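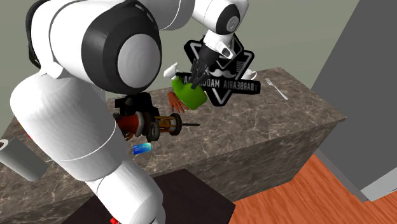 We use cookies to remember your settings. Accept / Manage

Search this journal Go Advanced

3. Where the work got done: tables, dressers, islands

3.1 Before the fixed counter

Most writing on the kitchen worktop starts with fitted units and works back. We start with the table. In Ivville the earliest inventory we could read right through is from 1862, the Kļaviņa boarding house, and it lists one deal table "for all purposes", a meat block, and a stone slab with no stand. No counter of any kind. The slab was kept for pastry, if the cook's receipts are anything to go by (butter, a lot of butter, flour twice a week).

Same story in the smaller houses. One table, scrubbed, moved to the window in winter. Lehtinen's notes on the Saster farm kitchens say the table was shifted so often that the floor wore in four separate spots, and tenants put the legs back in the hollows to stop it rocking. We have not been able to check this. The Saster floors were lifted before our visit.

Stone stayed special for a long time. It was cold, heavy, and it cost money to haul. A slab turned up in a will more often than a bed did, at least in the wills we read, and it passed to daughters. Tawhiri makes the fair point that our wills come mostly from the better-off end of town. Agreed. We have nothing to put against that except the boarding house and two shop ledgers, and the ledgers stop just where they get useful.

3.2 The island comes in

The word "island" does not show up in local sources until the Punonora show kitchens. Before that it is "center table" or "middle bench". Punonora sold the thing as a fixed center table with drawers, and the early leaflets still draw it with turned legs, as though the buyer might want to move it after all. Later leaflets drop the legs and take the sides to the floor.

What people wanted from it is harder to say. Babaei interviewed former owners and got three answers over and over: somewhere to roll dough, somewhere for children to sit while supper was on, somewhere to put the shopping down. The last one came up most and is missing from every leaflet. One owner said she cooked with her back to hers for years and only used it for mail.

The surface changed along with the shape. Real stone was offered and seldom ordered. Patterned tops sold better, and marble was the pattern people asked for by name. The look has lasted. A marble-patterned kitchen island, as in Figure 1, is still read by most of our respondents as a "proper" or "good" kitchen, whatever the top is made of. When Lill asked them why, the answers were thin. "It looks clean." "My aunt had one." We didn't push.

Cost matters here too. A Punonora price sheet, undated but folded into a January order book, puts the plain top at 90 and the marble pattern at 3 more. Small gap. Small enough that we think the usual story, patterned tops as a show of wealth, does not fit Ivville very well. Real stone was on the same sheet at 1000, which explains the blank order column next to it.

3.3 Height

Short section, as the evidence is poor. Tables were low, islands are high. The old table was used sitting down for peeling and stringing, standing up for dough, and cooks complained about both. Nobody seems to have asked the short ones when the fixed height was set. Vītola's measurements (see appendix) show that the later tops are all of one height while the tables vary a great deal from house to house, some of them visibly sawn down. The sawn legs are teh best evidence we have that somebody was fitting the furniture to the cook.

Stools arrive after the height goes up. In the interviews the stool is where visitors go, seldom the cook. Worth more work than we can give it in this paper.

We leave sinks out altogether. Plumbing in Ivville came street by street and needs its own treatment, wich Lill is preparing.

Contact the editors | Copyright the authors | Back to top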